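**Kornomano opens its kitchen practice collection to outside research groups**

VONDSTEAD, December 30, 2022 – Kornomano, a small company that builds training material for household robots, is pleased to share that the first part of its kitchen collection is now ready for anyone who would like to work with it, and we could hardly wait for the new year to say so.

The collection holds 309 finished examples of a robot arm doing the kind of chores most of us do without thinking. All of them were gathered in simulation, with a person at the controls guiding the arm from start to finish while the system recorded each joint movement along with the view from the virtual camera. A learning system can then study those examples and try the same chores by itself.

We began in May with a single kitchen layout and a short list of tasks around the sink, and the project grew quite a bit from there (as kitchen projects tend to do!). There are now four layouts, named Castellanos after the street where our first office stood, and 59 variations in the placement of bowls, racks and small appliances. Our operators spent a good many afternoons learning to bring the gripper down gently at the edge of a dish, and we are grateful for their patience.

Another 81 attempts ended with a dropped or missed object. We kept those too, in a folder of their own, after several early users told us they wanted to see the near misses as well as the clean runs. Each one carries a short written note from the operator.

The files can be requested through Pleretti, our online library, at no charge for schools and nonprofit groups. Companies are welcome to write to us about a license, and we try to answer within the week.

Work on the second part has already started. It will stay in the kitchen a while longer, with more dishes and longer tasks made up of several steps in a row – and we would love to hear which chores you think should come next. Requests and questions can be sent to the press desk at our Vondstead office.

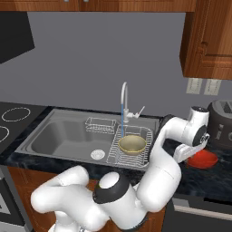
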